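# Dustthorpe's Laundry Folding Nights Are Back, and Bigger
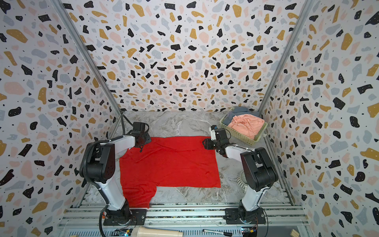

**What's the best way to fold a T-shirt so it stays folded?**

Lay it face down on something flat and firm, smooth it out with your palms, bring each side in toward the middle, and then fold from the hem up in thirds. The smoothing matters most. A shirt that goes into the fold with a ripple in it will come out of the drawer with a crease in the same spot.

That question opened the first Folding Night of the year in Dustthorpe, and it got a whole room of people talking before the coats were even off. The free sessions started in November at Pultitia, the laundromat and mending shop on the corner of Seneviratne Street, with 10 people around one long table. Last week 116 signed up! The shop has had to split them into four evenings and borrow tables from the library next door.

Eirini Theodorakopoulos runs the evenings and owns the shop. She learned to fold in her aunt's dry cleaning business and can do a T-shirt in the time it takes most of us to find the sleeves.

"People come in a little embarrassed," she said. "They're forty-five years old and they've been balling up their shirts their whole lives. Then they get one right and they want to do the whole basket."

Each session runs an hour and a half. T-shirts come first, always, and beginners are given a plain one in a strong color, which makes the edges easier to follow. After that the group moves on to button-down shirts, pants and towels. Fitted sheets are saved for the last twenty minutes, and there is usually some shouting. (A retired bus driver at our table got his sheet into a neat square on the third try and was applauded by strangers.)

The part I keep using at home is her rule about sleeves. Fold each one straight back along the body before you bring the side in — don't let it flop across the middle at an angle — and the finished shirt will be the same thickness all over. It stands up in the drawer on its own edge, so you can see every shirt you own at once. I redid two drawers the same night and found a top I had given up on last summer.

Theodorakopoulos also asks everyone to bring a basket of clean clothes from home, whatever is in it. Practicing on your own things makes more sense than practicing on hers, she says, and you go home with the chore done.

Some of the folding goes to a good cause, too. Any clothing that people decide they no longer want can be left, washed and folded, for Drulasel, the town's clothing exchange. The exchange has received about 200 pieces through the evenings so far, most of them shirts and children's pajamas, and Pultitia hopes to reach 1000 by the end of the year.

The next round of evenings begins after the school break. Sign-up sheets are on the counter at the shop, next to the button jars, and children are welcome with an adult. Bring your basket, and bring a fitted sheet if you're feeling brave.

*Posted February 5, 2020*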